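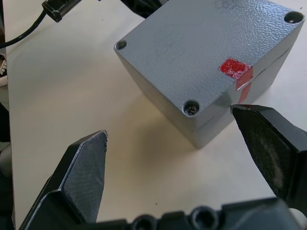

I spent a good chunk of this week at Benudell, the little robotics shop over in Te Moana, and I came home with sore wrists and a new respect for anyone who teaches machines for a living. The team there is building up a pile of practice runs for a learning system they call Desel, and they let me steer for a while. My job was a gray metal box with red tape stuck over one corner, right across the seam where the lid meets the body. You bring the two black fingers in open, one on either side of the near corner, and then you close them. Sounds easy! I knocked the thing sideways on my first go, and they kept that run too -- the clumsy ones get their own label and go in a separate folder.

The whole effort started in July. Since then they've saved recordings of 57 different objects, and each one gets 30 good runs before it moves off the list. Between runs somebody turns the box a little or slides it across the table, so the system doesn't just memorize one spot. I kept wanting to put it back exactly where it had been (old habit, I'm a tidy person) and kept getting told to stop.

What surprised me was how slow you're supposed to go. I'm a rusher, and my early runs looked jerky on playback, so they had me do 11 in a row at half speed until my hands calmed down. After that I got kind of hooked. I skipped lunch!

Benudell is sharing the work with Cliltton, a parts supplier that wants arms to sort returned equipment, and the two shops swap recordings at the end of every shift. The plan is to train a first version on everything collected so far, then test it on boxes it hasn't met. They're also looking for 2 more people to drive the arm in the afternoons, no experience needed -- I can vouch for that part. Sign-up is at the front desk, and the training session takes one morning.

Posted 2025-09-16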